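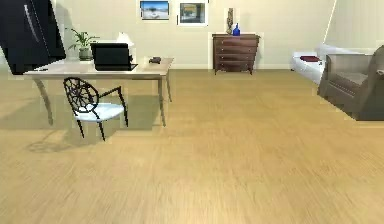 I have never trusted advice that begins with the furniture. For most of my working life people have been telling me that the right desk would sort me out, and the picture they have in mind is always much the same: a pale top on slender legs, an open black laptop, a plant with long narrow leaves beside it. It looks like a place where somebody gets things done. I am less sure that it tells us anything about the work.

The firm I left in February, Skedden, was very keen on this sort of thing. Anyone who wanted to work from home was sent a guide to "setting up your space", written by a consultancy called Kanska, and it ran to 17 pages. I read all of them. There was a page on greenery and another on the mood of lamps. Meetings got 2 lines, both of them in favour.

My old colleague Anouk Geerts wrote her best reports at the end of an ironing board, with the radio on. I don't offer her as proof of anything. She would probably have written them just as well at a proper table, and her back would have thanked her. But she did have her mornings to herself, having refused every call before eleven, and I notice that no guide has ever suggested I try that.

The usual reply is that surroundings affect mood and mood affects work. Perhaps they do. The claim is so loose that I can't see how anyone would show it to be wrong, and it tends to be made by people with something to sell. A chair that hurts is a real problem and should be replaced. A chair that is merely ugly is another matter, and Kanska's guide slid from one to the other without a blush.

What I'd like to see is an employer spend the same money on fewer interruptions. It would be dull and would photograph badly — there is no brochure for a quiet Inbox — and I suspect that is most of the reason we keep getting the plant.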